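Parkeo folding table, long term review

Last updated: November
15 comments | 92 shares

Quick one, typing this on my lunch. Had the Parkeo since spring. Paid full price, no freebie. Short version: good table, annoying latch, buy it on sale.

Needed something for the spare room that could go flat behind the door. Crafts, puzzles, snacks when people come over, the occasional sewing pile. Old one was a Nosteck and the legs went. Not folded, went. Took a lamp with it.

Setup

Out of the box it's ready. Nothing to screw in. Legs swing out, brace clicks, flip it over. First time took me a while becuase the brace only clicks if you push from the middle. Not in the leaflet. Leaflet is mostly warnings anyway.

Heavy though. I can carry it by myself down the hall, wouldn't want to do stairs.
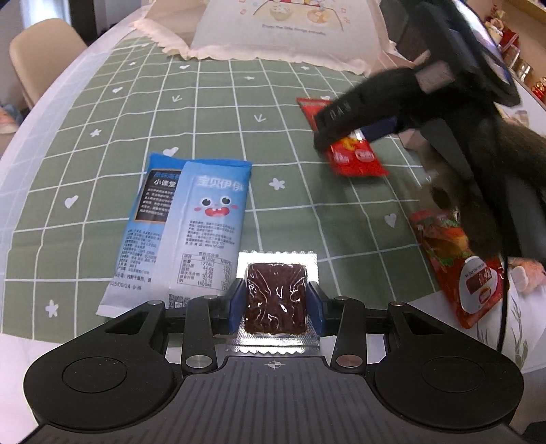
Wobble: very little. Ran the sewing machine on it at full speed and the pins stayed in the dish. On carpet it's a bit worse. On tile you get one foot that ticks, folded cardboard fixed it. Lwazi Nkuna in the comments on my last post said his came with screw-in feet. Mine has plain rubber ones. Older version maybe?

Says it holds 300 pounds. Haven't tested and not going to. I've leaned on it hard, fine.

The top

Marks easy. Mug rings, a pen line that never came off, one scratch from a cookie tin. So now it lives under a cloth. Get one a good bit longer than the top or it slides right off the short end. Clips help, the cheap spring kind, the ones that screw on don't fit over the lip.

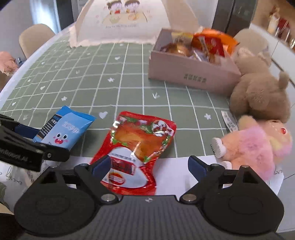

Green cloth with the white grid, snacks out.

Edges are rounded which I like, I've walked into the corner plenty and no bruises. Wipes down ok with a damp rag. Don't use the scrubby side of the sponge. Ask me how I know.

The latch. Ugh. Stiff when new, then looser, now it's sort of in between and needs a thumb and some swearing. Pinched myself twice. Wrote to support, got a reply at 6 am saying to use dry lubricant. Did that. Better, still not great.
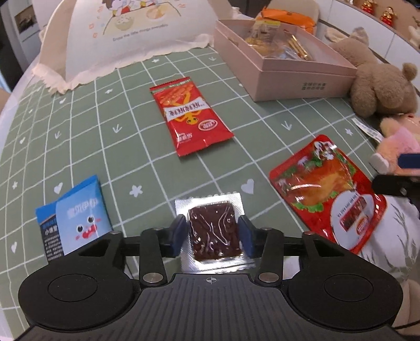 Versus the others

Teodor Tomaszewski lent me his Gouveia for a weekend. Nicer top, lighter, but it bounces when you write on it. Wustetti makes one too, looked at it in the store, legs too close together for my chair. Parkeo wins on legroom easily.

Folded it is flat enough for behind the door, just. Door doesnt open all the way now. Measure first.

Would I buy it again, yes, on sale. Four out of five, point off for the latch.

15 comments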